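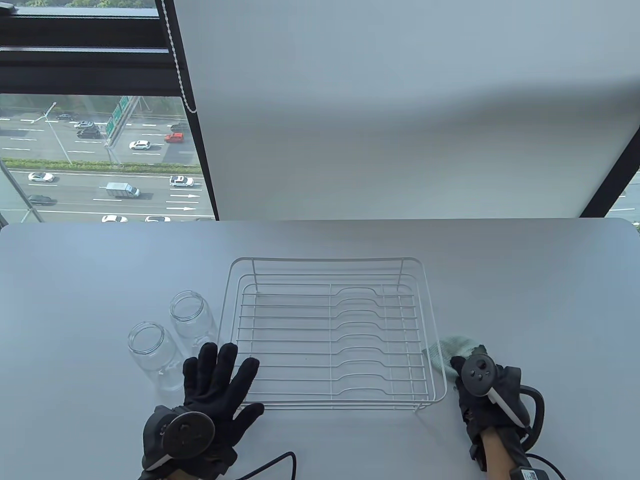
From the parish council
2022-11-13

Dear parishioners and friends,

In May our council received a letter from the diocese asking each parish to say how it wishes to receive families who come under the refugee sponsorship program. We have prayed about this matter, we have met with the neighbouring churches, and now we would like to share with you what was decided and what is still open.

The parish of Timisthorpe will sponsor 2 families. The first one is expected before Easter, if the papers are in order. For the second we have no date, and I ask you please not to telephone the office about it, as the office knows only what I have written here.

Some of you asked why the parish should do this when our own roof is not yet paid for. It is a fair question and it was spoken about with respect at the meeting. Father read to us from Leviticus, the passage about the stranger who lives among you, and after this there was a long silence. Then we voted. Not everybody was in favour, and those who voted against have the same place in this parish as before. I myself came to this country with one suitcase and an address in Prallard written on paper, and it was people from a church who opened the door. So I cannot pretend to be neutral.

What was collected so far

The second collection in October brought 600 dollars, and the Jallon congregation, who are Lutherans, sent us 200 dollars with a very kind card. The card is on the board in the entrance. We also have 40 names on the list of people who offered their time. If your name is on this list and you did not receive a call, please be patient, your turn will come.

For the apartment on Lobo Street we still need two single beds, a small table, winter coats in children's sizes and a kettle. Dishes and glasses we have enough. Please bring things which are clean and in working order. Large furniture should not be left at the side door - call first and we will arrange a truck.

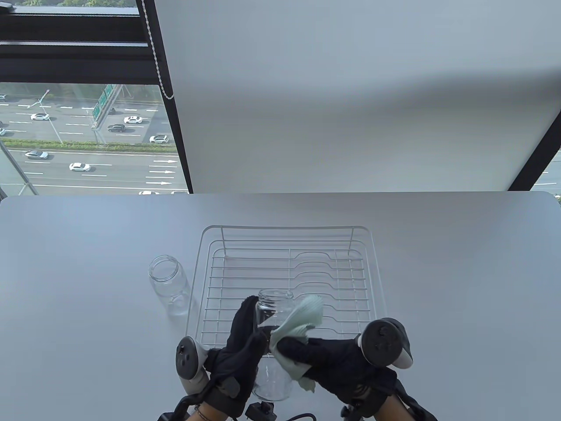 Prayer and welcome

Beginning with the first week of Advent, a prayer for people who had to leave their homes will be added to the intentions at both Masses. The words were written together with the Jallon congregation and will be the same in both churches. We will also have one evening of common prayer in our church, with songs in English, French and Portuguese. The choir is looking for two or three more voices, especially low ones.

It is possible that the families will be of another faith than ours. The council wishes to be very clear on this point. Nobody will be asked to come to Mass, and help will not depend on it. If they wish to visit us, they will be welcomed like any neighbour, and if they look for their own place of worship we will help them with the bus.

Those who would like to drive, to teach some English or to sit with the children during appointments can write their name on the sheet at the back of the church. A police check is required for work with children, and the diocese pays for it.

With thanks for your generosity,
Leonor Vieira
for the parish council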